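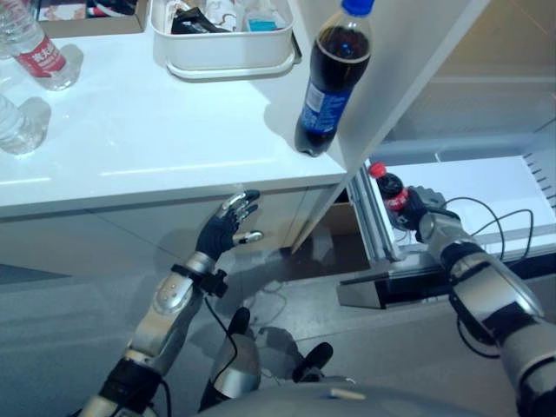 Section 4: Fitting and Adjusting Your Drawers

By now the Finach base cabinets should be standing level and fastened to the wall, and the hard part of the job is behind you. Fitting the drawers is pleasant work and you can take your time over it. If your cabinets aren't level yet, please go back to Section 3 first – a drawer that rolls open by itself is nearly always telling you something about the cabinet it sits in.

You will need a Phillips screwdriver, a soft cloth, a pencil, and the bag of parts marked Tanguy, which holds the runners, the front clips and 32 short screws. A few of those screws are spares, so don't worry if you have some left over at the end.

Fitting the runners

1. Sort the runners into left and right. Each one has an L or an R stamped near the front end.

2. Hold the left runner against the inside of the cabinet and line up its front hole with the first drilled hole. Put the screw in by hand and leave it a little loose.

3. Add the back screw, then tighten both. Do the same on the right.

4. Slide each runner in and out a few times. It should move freely along its whole length.

Caution: Don't use a power driver for the short screws. They go into a thin side panel and will strip before you feel it happen.

Hanging the drawer

5. Pull both runners all the way out and rest the drawer box on top of them. This is easier with a helper on the wide model (part 102).

6. Push the drawer slowly toward the back until you hear a click on each side. If you only hear one, lift the quiet side slightly and push again.

7. Open the drawer fully and let go. It should stay where you left it.

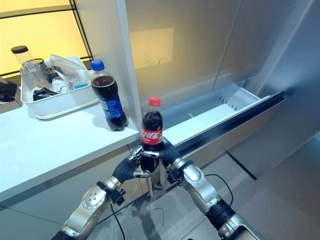

Small cola bottle, white countertop, and open stainless steel drawer.

Straightening the front

Close the drawer and step back a few paces. Most people find that one corner sits a touch high the first time, and it's a quick fix. Turn the small wheel under the front clip clockwise to raise that side, or counterclockwise to lower it. Half a turn is plenty to begin with. Close the drawer, have another look, and carry on until you're happy with the gap.

Note: If you bought the Dakidberg soft-close add-on (part 200), fit it after the front is straight. Its own leaflet has the steps.

Looking after the runners

Wipe the runners with a dry cloth every couple of months, and more often if the drawer is near the stove, where grease and crumbs like to gather. Please don't oil them. They are greased at the Zoren factory, and extra oil only collects dust.

If a runner is bent or missing, write to us with the part number and we'll send you a new one. The left runner is part 91L and the right is part 91R.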